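Out and About > Visits > Gridport open day

2021-05-08
By M. Tindale

The Gridport open day runs once a year and I have missed it every time until now. Gridport is the old wool store on the harbour side of Kutau, cut up into workshops and let to small engineering firms. Most of it is welding bays and a joinery. The top floor is where Segura works on machines for the home and for small shops, and that was the part I wanted to see.

Entry was free but you had to put your name down for the upstairs tour. There was a queue at the roller door when I got there and the parking along the wharf was already gone. Park at the oval and walk down if you go next year. The lift is slow and takes a small load, so most people used the stairs. They are steep with a good handrail.

I went with one question. We have a house with a lot of washing in it and a hardware shop that needs its shelves faced up every night, and I wanted to know whether any of that could be handed over to a machine yet. The flyer said "Chores, done." I will say now that the staff upstairs were a lot more careful than the flyer.

The tour starts with floors, the easy end. Segura had a floor scrubber called the Raltus going up and down a strip of vinyl laid out like a supermarket aisle. It is a squat thing on wheels with a tank in the body. It goes along one side, turns at the end and comes back overlapping its own track. A staff member put a cardboard carton in the way and it stopped, waited, then went round. She put a mop handle in the way, lying flat, and it drove up onto it and stuck there. She said thin things on the floor were a known problem and they ask shops to do a walk through first to pick up straps and pallet wrap.

I asked what it costs and was told it is leased at $900 a month with servicing included. For a supermarket or a school hall I can see that. For us it is more than we pay for the cleaning now, and the person who does our cleaning also empties the bins, does the toilet and tells us when a tap is leaking. The Raltus does floors. It also needs the floor cleared and the tank filled and drained, and somebody has to do that.

The battery is said to be good for up to 3,000 square metres on a charge. I had no way to check that. It did run the whole time we were up there.

The second stop was laundry. There was a bench with an arm bolted at the back and a pile of hand towels, all the same size and all white. The arm picked up a towel, held it in front of a camera, turned it, found a corner, and laid it down. Then it folded it in half and in half again. The result was fine. I would have put it in the cupboard. It took long enough that people started chatting, and a couple of families moved on before it finished.

A man near me asked if it could do a fitted sheet, and got a laugh, but the answer was straight. No fitted sheets, no socks, no shirts with buttons. They have tried T-shirts, and they come out all right if they are not inside out. Turning a sleeve the right way is something they have not got to work well enough to show anyone. I thought about our washing basket, where everything is inside out.

The young woman running the bench told us the hard part is that cloth does not keep its shape. A tin of beans looks like a tin of beans from any side. A towel in a heap looks like a different thing every time, and the arm has to work out where the edges are before it can do anything. She said they had about a year of work in that towel.

There was morning tea after that, in the lunch room. Scones and urn coffee, gold coin donation to the surf club. The lunch room has the best view in the building, right across to the breakwater. The sink was full of cups and I noticed a roster on the wall for doing them. No machine on the roster.

The shop part of the tour was the part I took the most notes on. They had a bay of ordinary steel shelving stocked with dry goods, and a machine on a wheeled base with a reach long enough for the top shelf. It was meant to bring the stock forward to the front edge with the labels out, which in our shop is the last job before locking up.

Boxes it did well. It pulled cereal cartons forward one by one and squared them up. Jars it did slowly, with a small pause before each one. Bags of rice it could slide but not stand up again once they had slumped. It did not turn labels. When I asked about hanging goods, things on hooks like packets of screws and picture wire, I was told they had not started on hooks. Half our shop is hooks.

It also knocked over a jar of pasta sauce, plastic and empty for the day. To be fair to them, they did not hurry us past it. The machine stopped, a light came on, and a person walked over and stood the jar up. I asked how often that happens. The answer was that over a full bay they expect a person to be called 2 times, and they want it lower before they put one in a shop overnight with the lights off.

So as it stands you would need someone in the building. If someone is in the building they may as well face up the shelf. I said this, not very politely, and was told that one person might look after several machines across a big store. That is probably right for a big store.

From there we went through to the back room, where the handling work is done. It is quieter than the rest, with good light from the harbour side, and this is where the hands are sorted out. I had expected the brains of the thing to be the difficult bit and the hand to be a bought part. A lot of the talk in that room was about the hand. How wide it opens, what the pads are made of, whether they grip without marking the goods. Most of the chores they are after come down to two fingers closing on something and not dropping it.

They are also training the machines by having people do the jobs with a gripper held in the hand. You work it yourself, pick up the cup or the cloth, and a camera on it records what you did. They said they like to have at least 1,000 goes at a job before they try it on a machine, and some jobs want far more. A go might be nothing more than lifting a spoon out of a drawer. Several staff take turns at it, and so do their relatives.

Visitors were allowed a turn. I had one, and I recommend it to anyone who thinks these machines are slow through laziness. You have two fingers, no sense of touch at all, and you are looking at the job from an odd angle. I tried to pick up a tea towel and missed it, then got it with too much of the bench's paper underneath. A primary school girl after me did much better.

The gripper for tabletop work has dark green plastic arms and a black foam pad on each finger. The foam has a speckled surface and is firmer-looking than you would guess from the word. It opens wide, and the gap seems the right sort of size for clearing a breakfast table.

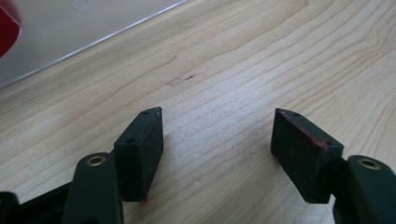
Clearing the table is not the job anyway, according to another visitor on our tour, it is knowing what on the table is rubbish. Her kids leave drawings, crusts, a library book and a bit of Lego in the one heap, and she could not see a machine being trusted to sort that until it had lived with the family for a while. The guide agreed with most of it. He said at present they tell the machine what every item is before it starts, and that a real kitchen table at the end of a weekday was a long way off.

She then asked if it could just wipe down once she had cleared it. Wiping was closer, he said. A flat surface with nothing on it is something they can do now, though the corners get missed, and the cloth has to be rinsed and wrung by hand. A sponge that is too wet leaves the bench worse than before. I know people like that.

I asked about dishes as well. They can load plates into the bottom rack of a dishwasher if the plates are stacked and scraped. Glasses they leave alone for now. Pots they leave alone. Unloading cutlery has been tried and the sorting was right, but it was taking longer than the wash cycle.

The last stop was a short talk in the foyer with seats. Segura would not give a year for a home machine, which I respected. They think shops, laundries and aged care kitchens will come first, where the same job gets done over and over in the same place. The house is last because every house is different and so is every morning in it. They are looking for shops in Kutau to trial the shelf machine in December. We have been asked to put our name down. I said I would think about it, mainly on account of the hooks.

For anyone going next year, the tour is long and there is nowhere to sit until the foyer. Prams are all right on the top floor but not on the stairs. Kids are welcome and the staff are good with them. Closed shoes are required and they do turn people away in thongs. The toilets are on the ground floor past the joinery, and the joinery is worth ten minutes by itself, they were steam bending chair backs when I went through.

I got home mid-afternoon and did the towels.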